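About Doltia

May
By Deirdre Ó Briain

Doltia teaches industrial robot arms to pick up mixed small goods. We work for packers, toy sorters and repair shops that handle too many different items for a fixed program to make sense.
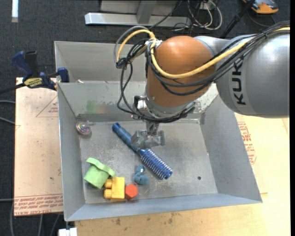
The firm was set up by Edgardo Tan and Viorica Berisha, who had both spent years writing pick routines by hand at Ostermann. Every new item meant another routine. They thought it would be quicker to have a person steer the arm through the job and keep a record of each move, and that is still how we work.

An operator sits at a desk with a hand controller and drives the arm from bin to bin. One session lasts up to 90 minutes. Each pick is saved with the arm's path and the gripper's opening, and failed picks are saved too, marked as failed. Lovely Magbanua trains the operators. New starters spend their first 2 weeks on single objects before they are given a mixed bin.

Bảo Dương looks after the software, which we call Mostis. It learns from the saved picks and then tries the same job alone, with an operator ready to take over.

There are 16 of us, in one building with 5 work cells. Customers are welcome to send a box of their own goods for a trial. We return the goods with a written report, including the items we could not pick. Our longest-running customer is Edico, who send us a new box most months.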